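Valen cider back on sale, 289 cases only

2 min read

Quick one before the lorry goes. Valen, the small cidery up the lane at Prastano, has put its keeved cider back on sale after a year off. 289 cases this time. Last bottling went in a fortnight and there's no second run planned before March.

Cidermaker Abdelghani Zaki picked later than usual, let the fruit sit in the barn, then pressed slow. Wild yeast, no added sugar, nothing filtered. Fermented cold in old oak for 8 months and bottled while it still had some sweetness left in it, so expect a soft fizz and a bit of haze at the bottom. Stand it up overnight if that bothers you.

We tried it in the shop at closing time. Baked apple, orange peel, a touch of farmyard on the nose that blows off. Tannin is grippy but ripe. Better with food than without, we had it with a hard sheep's cheese and some cold ham and the bottle didnt last.

Zaki says the fruit is mostly old bittersweet trees, a few of them 78 years in the ground, plus a sharper lot bought in from a neighbour at Biltow. "The Biltow apples keep it awake," is how he puts it. He wanted to use more of them but the wasps got there first.

Also new: a perry. Tiny amount, 10 cases for us, drier than the cider and very pale. No tasting note yet, we havn't opened one. Will do this week.
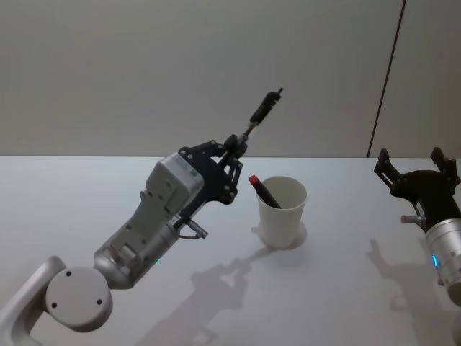
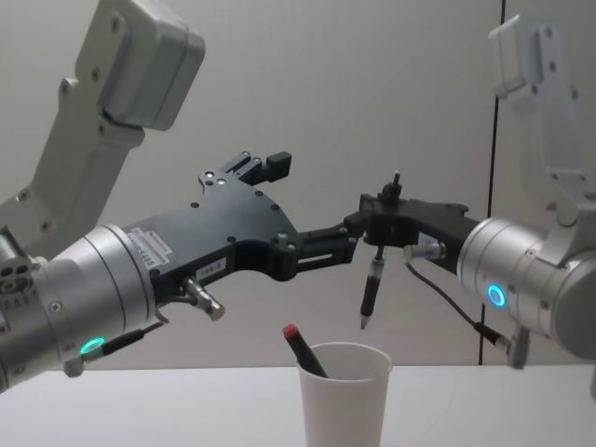 Where to get it. Rutherford Wines has both from tomorrow morning, cider by the bottle or the case, perry by the bottle and two per customer. Restaurants, please ring, don't email, the inbox is a mess. Anyone who put their name down in the spring gets first pick until noon, after that it's whoever is at the counter.

Zaki is pouring at the shop from six in the evening on opening day. Free, no booking. Bring back your empties from the last batch if you still have them, he reuses the heavy ones and is running short.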